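Treline Quilts
Frequently Asked Questions

Hello, and thank you for stopping by! I'm Kamil Kubíček, and I make all the quilts you see in the shop, apart from the baby ones, which are my sister's work and which she will happily talk to you about for an hour if you let her. I've gathered the things people write to me about most often, and I've answered them the way I would if you were standing at my cutting table, so some of the answers do wander a bit. If you don't find your question, please send me a note anyway.

How long will my quilt take?

A custom quilt usually takes me six weeks from the day we settle on the fabric. Settling on the fabric is its own adventure, and I never like to rush anybody through it (one lovely couple went back and forth over two greens from spring until October, and they were right to, the second green was much better). If you're ordering for a wedding or a new baby, tell me the month you need it in and I'll let you know right away if I can manage it. I'd much sooner say no early than have you waiting by the mailbox.

What sizes do you make?

The one I make most is the Randitz throw, 52 by 74 inches, a good size for one tall person on a couch or two people who get along. Then there's a twin, a queen and a king. I can make odd sizes too, and I've done them for camper vans, window seats and a very old sleigh bed that matched nothing sold in any store. Measure the mattress with the sheets on it, and write down how far you'd like the quilt to hang over each side. If you only send me the name of the bed size I'll write back and ask you to measure, so you may as well get the tape out now!

What's inside?

Cotton batting in nearly everything, and wool in the Karakaya line. The wool ones are warmer and a little puffier, and they forgive being folded in a closet all summer. The cotton ones lie flatter and get that soft crinkle after washing that people either love or telephone me about. Please don't worry if yours crinkles. It's the cotton pulling in just slightly between the lines of stitching, and it's the reason old family quilts look the way they do.

Which detergent should I buy?

I get this one constantly, and I do understand, there's a whole wall of choices out there and every one of them promises you a meadow. Any plain liquid detergent made for delicate colors will do. I look for one with no bleach, no brighteners and no softener mixed in, and I don't mind if it's the store brand.

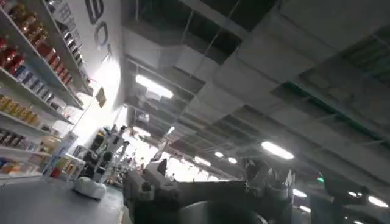

Scent is up to you, though I'd go easy on it, as quilts hold a smell for a very long time and you may get tired of lavender before the quilt does. Use less than the cap tells you to. Half is plenty for a throw. And skip the fabric softener altogether, please, even on the cotton ones, since it leaves a coating that makes the layers feel limp.

How often does it need washing?

Less than you'd think. A quilt that sits at the foot of the bed and comes up on cold nights can go a whole season with nothing more than a good shake out the window. One that the dog sleeps on is another matter, and I leave that between you and the dog. For small spills, dab with cool water and a white cloth as soon as you can, working from the outside of the spot toward the middle. I had a customer rub at a coffee ring with a red dish towel once and we ended up replacing three patches.

Will the colors run?

I wash all my fabric before I cut it, so most of the loose dye is gone by the time you meet your quilt. Deep reds and navy blues can still let go of a little the first time. Use cold water, toss in one of those color-catching sheets if you like, and don't leave the quilt sitting in the washer afterward while you go to the movies. If a bit of color does move, don't dry it. Wash it again, cold, right away, and write to me if that doesn't shift it. Heat is what makes a stain permanent, and I've rescued several quilts whose owners held off on the dryer and called me first.

My washer at home seems too small. What should I do?

Trust your instincts on this! If you have to push the quilt in with your knee, it's too small. A throw will fit most home machines, a queen often won't, and a king in wool really shouldn't go anywhere near one. Take it to a laundromat and look for a big front loader. Avoid anything with a tall post in the middle, which can grab a corner and twist until a seam gives way.

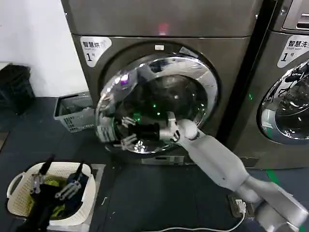
Drying is where I'd ask you to be most patient. Quilts want room and low heat, and they want you to stay nearby with a book. At the laundromat I go for one of the large front-loading dryers, the kind in brushed steel with a round door, like that one with the number 1 on its Smart dry label, and I put the quilt in by itself. Stop the dryer every so often, pull the whole thing out, shake it, and turn it so the part that was balled up in the middle gets its turn on the outside. Two clean tennis balls help with the wool ones. When the quilt feels almost dry, take it home and let it finish flat over a bed or across the backs of a few chairs overnight.

Can I hang it on the line instead?

You can, and I do in good weather, though not by the corners. A wet quilt is far heavier than a dry one and all that weight goes straight into the stitches. Lay it over two lines, or three if you have them, so it sags like a hammock, and put an old sheet over the top if the sun is strong. Birds are another good argument for the sheet.

It came out lumpy. Is it ruined?

Almost certainly not. Cotton batting that's still damp inside can feel lumpy, and people panic and stop there. Give it more time on low and shake it well between rounds. Feel along the seams and the thick spots where several patches meet, those are always the last to dry.
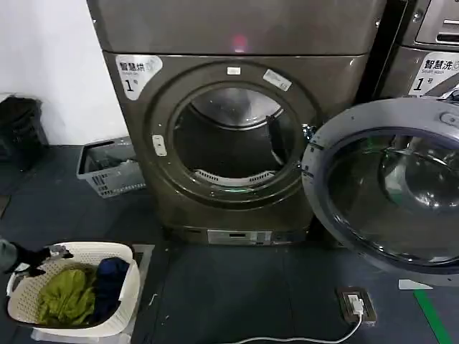 If there's still a lump once everything is bone dry, spread the quilt on a table and work at the spot gently with your fingers through both sides. And if that doesn't do it, mail it to me. I don't charge for lumps in the first year, and after that I only ask for postage.

Do you do repairs on quilts you didn't make?

Yes, gladly, and some of my favorite afternoons have been spent on them. Send me photographs of the front, the back and the damage, and tell me anything you know about the quilt's age. I keep a big drawer of old cottons, over 74 prints at last sorting, and I try to match by softness as well as color so the new patch doesn't sit there looking stiff. Very old silk I send on to Hunent, a small studio that handles shattered fabric far better than I can. Please wash the quilt before you send it if it's sturdy enough, and if you aren't sure whether it is, leave it as it is and tell me.

How should I store it?

In a cotton pillowcase or an old sheet, on a shelf, away from outside walls if your house runs damp. No plastic, please. Refold it along different lines every few months so the creases don't settle in for good. The best storage I know of is a spare bed, with the quilts stacked flat on it and the curtains drawn.

Can I visit the workshop?

You're very welcome to, only do write first, as I'm often out delivering in the mornings. After 2 p.m. is best. The stairs are steep and the kettle is upstairs, so let me know if you'd like me to bring the fabric books down to you.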